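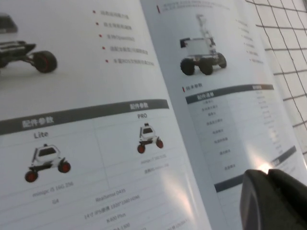 Fig. 5. Brochure open beside a grid surface, Lite and PRO columns on the left page.

5. Setting up the page station

Read this section before you power the arms. The Hekedel notes that came with the original plans promise "reliable handling of any printed matter." We have not found that to be so at the Ranis workshop, and the steps below assume you won't either.

5.1 Laying out the table

1. Clear the table and spread the grid cloth. Pull it flat by hand. A few creases will stay whatever you do, and ironing them out has made no difference to our results.
2. Tape the back corners of the cloth under the tabletop. Leave the front loose until step 4.
3. Open the brochure and press along the fold with your palm. Glossy paper springs back, so press it again after a minute.
4. Set the brochure between the arms and tape down the front of the cloth.
5. Switch off any lamp directly over the pages. Glare can wash out small table text, and no setting in the software brings it back.

Note: The plans say the grid lets you skip calibration. It doesn't. The lines help you put a booklet back where it was, and that is all we use them for.

5.2 Setting the arms

6. With the motors off, swing both arms in from the sides by hand until the grippers face each other across the booklet.

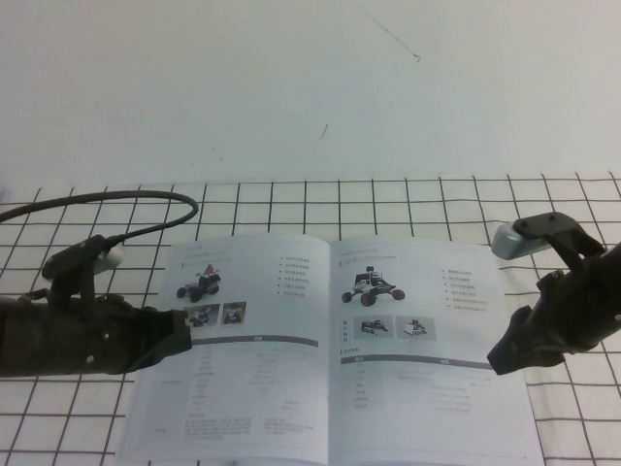

7. Check each cable through the full swing of its arm. It should rise clear of the joint and fall away behind. If it drags on the paper at any point, re-clip it now.
8. Power up the left arm first, then the right. Wait for both to report ready. The Medeiros driver has been known to report ready early, so count to seven before you touch anything.
9. Lower each gripper in small moves. Stop at 48 mm above the cloth, measured with a ruler. The height shown on screen is a guess.

Caution: Keep your hands off the booklet while either arm has power. The soft-stop setting trips at some 500 grams in our tests, and a finger caught against a table edge will feel all of it.

5.3 Slow run

10. Load the Grestov profile and set the speed to the lowest value.
11. Run one arm alone over the left page, then park it. Run the other over the right page.
12. Only then run both together, with someone at the stop button.

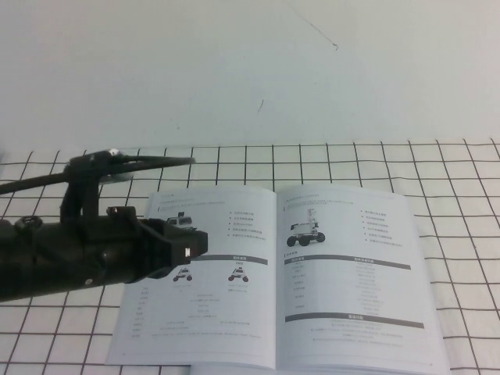
Can I use a stapled booklet in place of a single folded sheet?
Try it, but expect the pages to creep. A thick fold lifts the inner edge, and the height you set in step 9 will no longer hold near the middle. Measure again there.

5.4 Reading the page

13. Save one still from each wrist camera before you start a long run. Zoom in on the smallest print you care about. If you can't read it, assume the software can't either, whatever confidence score it gives you.
14. Write the settings in the log by the door. Our entry 174 is the last one made before the July rewiring, so don't copy anything older.
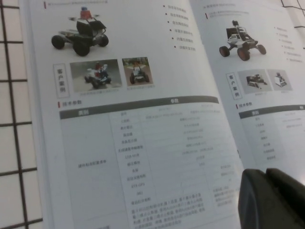 Elaine Damasceno would drop step 13 for short runs, saying that a soft picture at the start often means the arm hasn't settled, and that a second still taken a little later tells you more than zooming in on the first. We have kept the step and added hers:

15. If the first still is soft, wait, take another, and compare the two before changing the focus.

Do not move on to section 6 until a slow run has finished without a stop. One clean run is thin evidence. We ask for three.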